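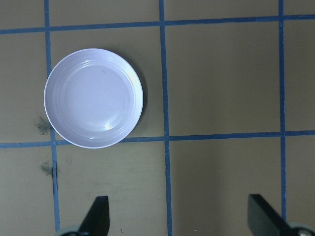 Monday

Up at six to finish the channel plan for Nandix before the phones started. They want the October money split again. Last week it was mostly search, with a bit of outdoor near the stores. Now their head office has seen a competitor doing short video and they want short video. I moved 10 per cent out of search and left a comment in the sheet saying what it would cost them in leads. I doubt anyone will read the comment.

Tram was late. Read the trade newsletter standing up. Two pieces on retail media and one on a holding company merging two agencies into a third with a worse name. I knew three people at one of them. Sent Gavin a message to see how he was. No answer by tonight.

The status meeting went until half past ten. Wubit Sisay has taken over the Gurklow account from this week and asked to see the old post-campaign reports. I'd told her they were all in the shared folder. They weren't. The autumn one was on my laptop and the one before that seems to have gone with whoever did it. She was decent about it. She had already gone through the invoices herself and found we were billed for 8 weeks of radio when the booking was for 7. It's under the name of the old station group, which is why the finance system didn't match it. I rang the network rep and he said he'd look. I said I'd want a credit and not bonus spots. He said most people take the bonus spots. I said I knew that.

Bonus spots go out at two in the morning. I've been on the other side of that conversation, when I sold air time in Clunstead, and I gave away a lot of two in the morning.

Spent the rest of the morning on the Uçar pitch. They make biscuits and a few other things and they've been with the same agency since before I was in the business. The brief is four pages and says "brand love" in five places. What they're after, as far as I can make out, is to stop losing shelf space to supermarket home brand without spending any more than they do now. Television is most of their budget. Their buyers are older than they think and the television is probably doing more than they think as well. Everyone in our room wants to tell them to get out of it. I said I'd want to see regional sales against the weeks they were off air before we told them anything. Peter said that wasn't very exciting for a pitch. He's right about that. We agreed I'd get two slides.

Lunch at my desk, leftover lentils. Forgot the bread.

The early afternoon was the attribution call with Nandix's data people. An hour and a quarter. Their dashboard gives the last click everything, so search looks brilliant and whatever sent the person to search looks useless. I went through it again. The younger one on the call understood, I think, and asked whether we could switch off the outdoor in one area and leave it on in another and compare. I said yes, that was the right way to do it, and I'd been asking for it since winter. Then her manager said they couldn't risk a dark area in the lead-up to Christmas. So it will be February, if it happens. I wrote it up straight afterwards while I still had the wording, and put her name on the idea so that it might survive inside their building.

Then a strange request from the local paper in Clunstead, or what's left of it. They've gone down to one edition a week and the new owner wants national advertisers. He's offering a full page at a price I'd have been ashamed to quote for a quarter page when I worked there. Circulation is 4000 by his own count. I couldn't find an audit. I told him I'd put it in front of Gurklow, who have a store up there, but that he'd have to give me something better than his word on the numbers. He got a bit short with me. Then he said he remembered me, and that I'd sold his father the back page for the hardware shop. I don't remember it. I said to give his father my best and he said he would.

I looked up the paper's site afterwards. The front page was mostly council notices and the football, with a column of those bottom-of-the-page ads about knee pain that turn up on everything. I can't see those paying for a reporter. When I started there were four of us on the sales floor and the classifieds took up a section on their own. I used to complain about laying out the classifieds.

Wubit came by at five with the radio logs. The extra week never ran, so there's no argument to be had. She'd highlighted the dates and drafted the email. I changed one word and she sent it. I told her she should take the Gurklow review on her own and I'd sit at the back. She asked if that was because I didn't want to do it. Partly, I said.

Home just after six thirty. Did the washing, which had been in the machine since last night, and had to run it again. Rang Mum. She says her television has started showing her ads for funeral insurance every break and wanted to know if I could stop it. I explained it was the time of day she watches and the program, and nothing to do with her in particular. She said it felt particular. I told her to put the cricket on.

Didn't watch anything myself. Went back over the two slides for Uçar and took out a chart. The regional numbers haven't come yet, so at present one slide says what we would look at and the other says why. Peter will want a picture of a biscuit on it.

Things for tomorrow: chase the credit. Move the autumn report off my laptop. Ask Uçar's people for the off-air weeks by region, and the price promotions too, or the sales figures won't mean much. Dentist at four, leave by half past three. Buy bread.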